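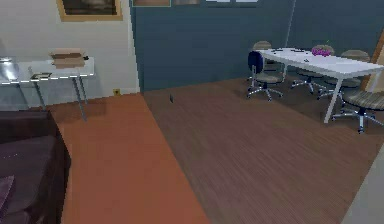 ## Slide 4: what the 823 episodes tell us

- Start with the room. Sofa, console table, long white table with office chairs, two kinds of flooring. All rendered. Say "simulated" out loud, twice if needed.
- The claim from Kamil Holub's group: train navigation in rooms like this and it carries over to a real floor. I'm not convinced yet.
- 823 episodes, 473 reached the goal. Ask what counts as reaching. In the Tasska setup, stopping near the wrong chair could pass.
- Chair bases are my worry. Thin legs and casters are where depth sensing gets bad on real hardware, and the simulator hands over clean depth for free.
- Same with the glass-like tabletop. Pause here, let them look at it.
- Real-world test: 2 rooms, 3 runs in each. *Don't soften this.* Six runs is an anecdote.
- Matěj Kolář will bring up the Voltik baseline. Fair point, but it was tuned in August on different rooms.
- What I'd want: the failures sorted by cause, and sensor noise switched on during training.

Next slide: the failure table, if Kamil sends it.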